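Care of table and pendant lamps

Disconnect the lamp at the plug before cleaning. For a hardwired pendant, switch off the breaker and let the bulb cool for 12 minutes.

Fabric shades
Use a soft brush attachment at the lowest suction setting. Work from the top ring down, following the weave. Pleated shades such as the Korletey take a dry paintbrush. Water leaves rings on linen and loosens the glue at the seam. 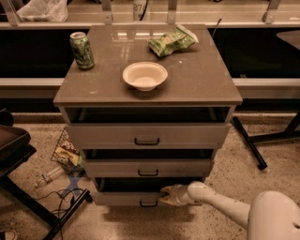
Blown glass
Remove the retaining collar by hand. Wash the glass in lukewarm water with a drop of dish soap, then dry it completely before refitting. Tighten the collar until it stops; do not use pliers. Opal glass chips easily at the neck.

Metal parts
Wipe lacquered brass with a damp cloth only. Polish removes the lacquer and the bare metal will spot. Unlacquered brass can be polished, though most owners let it darken.

Bulbs
The Netia and Gendale table lamps are rated for 60 watts maximum. An LED of 9 watts gives enough light for reading and keeps heat away from the shade.

Cord switches
A switch that crackles or feels warm should be replaced. Match the cord type, and keep the strain relief in place when closing the housing.

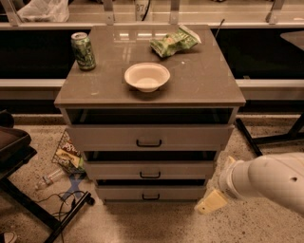 Cabinet top with can, bowl and snack bag.

Text by Ewurabena Frimpong. Last revised 30 October 2019.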